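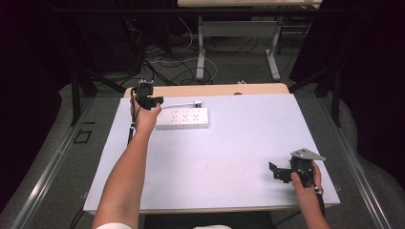 May, bench notes for the hand grippers, Stovamham room

Spent most of the morning on the pair of hand-held grippers, and I want to get it all down before lunch so Sharada and Lợi don't have to piece it together from my scraps of tape the way they did last time (sorry, both of you!).

The left one has been closing a little late on and off. I suspected the jaw linkage, took it apart, cleaned it, and found nothing worse than a bit of lint. What did help was the cable. It had a tight bend right where it leaves the body, so I gave it a longer loop and tied it down more loosely. After that I did 90 open-and-close cycles by hand and had 5 late ones, all in the first stretch. Better, though I wouldn't call it cured. Diễm thinks the connector itself is getting tired and she may well be right, so I've asked Đạt to see whether Drokance still sells the old style.

On the right one I only went over the bracket. Two screws were finger-loose. I snugged them up and put a paint mark across each head, so please look at the marks when you start up and tell me if one has moved.

The power strip is our handling object for now. With a gripper in each hand, you steady the strip with one and bring the plug over with the other, and any lag between the two shows up right away in how clumsy you feel. Keep the strip unplugged while you do this, please, and have the cord lying on the board before you start. If it hangs over the edge it drags, and then you're chasing the weight of the cord and blaming the gripper (I lost a good half hour to that).

Side rails and uprights: wiped down, corner bolts checked, one on the left needed roughly a quarter turn. The light board on top of the table had crept toward the back again, so I squared it up. Vinh wants to clamp it. I'd try rubber pads first, there are five left in the Detthorpe box.

Still to do:

- swap the left connector if Đạt finds one
- repeat the 90 cycles after the swap, same person, same pace
- label both cables at the far end
- ask Lợi where the small hex driver went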